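Illow Boards > Automation > Shop floor and household
Thread: Can machines do ordinary chores yet, or only the demo version of them?

torque_spec
Our shop is reviewing bench work again: coiling cables, clearing wrappers, opening and closing bottles, sorting small packages. I was asked whether any of it can go to a machine this year. My position is that the arm is no longer the limiting part. Fingers and contact sensing are. The sort of work I mean:

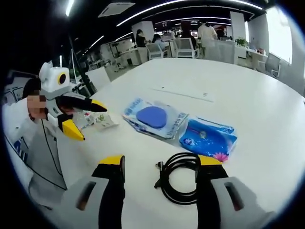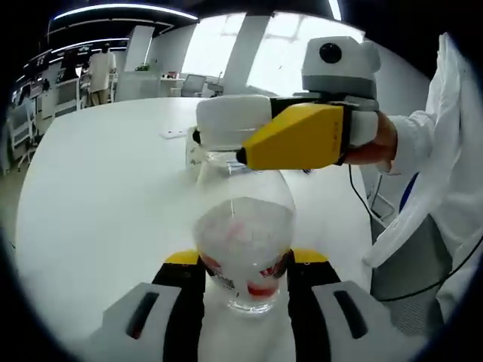
What makes a bottle cap harder for a machine than a box?
A box can be handled with one grasp and a position target. A cap needs the body of the bottle held against rotation while the cap is turned, with the axes lined up and the torque kept inside a narrow range. Small errors in either hold show up as slip or cross-threading.

feeler_gauge
Agree on caps, disagree on the general claim. Capping has been automated for decades on filling lines. What hasn't been solved is capping a bottle that arrives in any orientation, in any size, next to a pile of other things. That is a perception and planning problem as much as a finger problem.

torque_spec
A filling line has fixtures. Take the fixtures away and you find out what the fingers can do. We ran a two-finger parallel gripper on mixed bottles in February. 50 attempts, 9 cross-threaded. Vision found the cap every time.

nullspace22
Was wrist force in the loop, or were you running position control with a torque cutoff?

torque_spec
Position control with cutoff.

nullspace22
Then the result is mostly about your controller. Put compliance in the wrist, back the cap off until the thread drops, then go forward. People do exactly that without thinking about it. I would expect most of the 9 to go away with the same fingers.

mopbucket
Home user here, different view. I don't care about caps. I want a table cleared. Thin plastic film is what defeats everything I have read about. It is transparent, it has no fixed shape, it sticks to the surface, and half the time it is under something else. Depth cameras tend to return garbage on it.

feeler_gauge
Suction handles flat film reasonably well. Crumpled film, no. A fingertip with a thin edge dragged along the table works better than anything clever, provided you don't mind picking up whatever else is in the path.

mopbucket
I do mind. The cable is usually in the path.

nullspace22
Cables are the one I would leave to people for now. Picking one up is easy. Leaving it in a coil that stays coiled is a separate task, and the state is hard to even define. We tried a Golleo wrist unit on short leads and it took almost 3 minutes per lead. A person does it in seconds while talking.

torque_spec
Time per item is what my manager will look at. If the machine needs 3 minutes and a person standing by, it has cost us labor.

feeler_gauge
Only if the person stands by one machine. The Trindilham line has one operator on 2 cells, and the cells are slow. It pays on the night shift and loses money on days. I would not extend that to a kitchen.

mopbucket
A kitchen has no night shift rate. I would accept slow if it ran while I was out. I would not accept it dropping glass while I was out.

nullspace22
That is a failure rate question and I have not seen a number from any vendor that covers unsupervised glass handling in a home. Until there is one I would treat household use as supervised only.

torque_spec
Going to rerun the caps with wrist compliance and the same fingers. Will post counts for slip and cross-threading separately. Film and cables are off the list for this round.

feeler_gauge
Post the cap diameters too. The small ones will skew it.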